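Finding Small Leaks at Home
Notes for the evening talk, Castaño Public Library, lower meeting room

Doors at 6:30, start at 6:45. Screen is on the left wall, so stand right. Handouts are on the back table with the dye tablets. One packet per household, please.
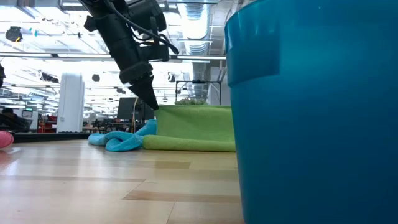 Victor Muriithi
Customer Field Technician, Castaño Water District

Slide 1: Title
Say hello. Say where the restrooms are. Mention that I will take billing questions one at a time afterward, and that I can't look up accounts tonight.

Slide 2: What I do
I go to houses where the bill went up and the owner doesn't know why. Last year I went to 274 of them. Most of the time the meter was right and there was a leak inside the house or between the meter and the house. The rest were sprinklers, pool filling, or a new person living there.
Ask for a show of hands: who has read their own meter? Usually only a few hands go up. Move on either way.

Slide 3: The Drastska Street house
The owner gave me permission to use this one. Two people, one bathroom, no yard to speak of. Their use went up 1557 gallons in a month. They had heard nothing and seen nothing. It was the toilet flapper. The new part cost less than lunch and I watched the owner put it in.
Pause here. People like to tell their own toilet story. Let one person do it, then go on.

Slide 4: Reading the meter
The box is near the curb on most streets. On the older blocks west of the school it may be in the side yard. Lift the lid with a big screwdriver and keep your fingers out until you have looked for spiders.
We have two kinds of meter in town. The older ones have a dial with a small red triangle. The Clarnum meters that went in starting in January have a digital face that is blank until you shine a flashlight on it. Hold the light there for a few seconds. The flow rate comes up after the total.
Pass around the sample meter. Get it back before the break.

Slide 5: The 30-minute test
Turn off everything that uses water. That includes the ice maker and the softener. Write down the number. Wait 30 minutes. Write it down again. If the number moved, something is running.
Then close the main shutoff at the house and do it over. If it still moves, the leak is between the meter and the house. If it stops, it is indoors.
Somebody will ask if they can do it overnight. Yes, if no one gets up to use the bathroom.

Slide 6: Toilets
Put a dye tablet in the tank, don't flush, come back in 15 minutes. Color in the bowl means the flapper is leaking. If the color stays in the tank but you hear hissing, look at the fill valve and the overflow tube. The water line should sit below the top of the tube. I see a lot of tanks set too high by someone who wanted a stronger flush.
Bring the old flapper to the store with you. They come in 2-inch and 3-inch and the package photos all look the same. A universal one will usually fit but may need the chain shortened. Leave a little slack in the chain.
Do not use the tablets that sit in the tank and bleach it. They are hard on the rubber.

Slide 7: Under the sink
Run your hand along the supply lines with a dry paper towel. Check the shutoff valve stem, then the nut at each end of the line. A white or green crust on a fitting means it has been weeping for a while.
If you have Plasora push fittings, check that the pipe is all the way in. There is a depth line on the pipe if the installer marked it. I don't recommend taking one apart to look unless you have a spare.
Esperanza Gallagher from our office will show how to tighten a packing nut on the practice board. An eighth of a turn, check, another eighth. If it is still dripping after that, stop and replace the packing.

Slide 8: Before you open anything up
Close the valve. Open the faucet to let the pressure off. There will still be water left in the line, so put something under it and have towels ready on the floor. Old bath towels are fine. Wash them separately afterward if there is pipe dope on them.
Take a picture with your phone before you take parts off. Lay the parts out in the order they came off.
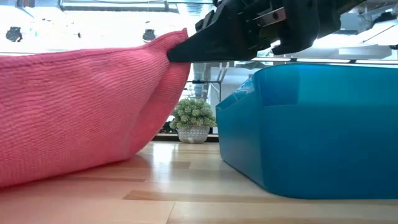
Slide 9. Pink ribbed towel on a light wooden floor.

Wood floors need quick attention. Get the water up first and then move air across the boards with a fan. Lift any rugs. Water runs under baseboards, so look in the next room and in the closet that backs up to the bathroom. If the boards are cupping, call a floor person before you sand. Boards can flatten out again as they dry, and if you sand too early you end up with a dip.

Slide 10: Outside
Hose bibs, sprinkler valves, drip lines. A soggy patch in August that isn't near a sprinkler is worth a phone call. For drip systems, run each zone in daylight and walk it. Look for missing emitters where somebody has been digging.
Skip the backflow slide if we are past 7:30.

Slide 11: Leak adjustments
The district will adjust one bill if you show that the leak was fixed. We need the form and a receipt for the part or the plumber. A photo of the new part in place helps. Send it in within two billing cycles. We can adjust the water charge. We can't adjust the base fee.
Expect questions about renters. The account holder has to sign, even if the tenant did the repair.

Slide 12: Who fixes what
The district takes care of the main, the service line up to the meter, and the meter. From the meter to the house is yours. Show the drawing and leave it up for a minute, people will want to take a picture of it.

Questions
Repeat each question into the microphone. The back row can't hear otherwise.
Chairs go back in the closet, ten to a stack. Leave the sample meter with Esperanza.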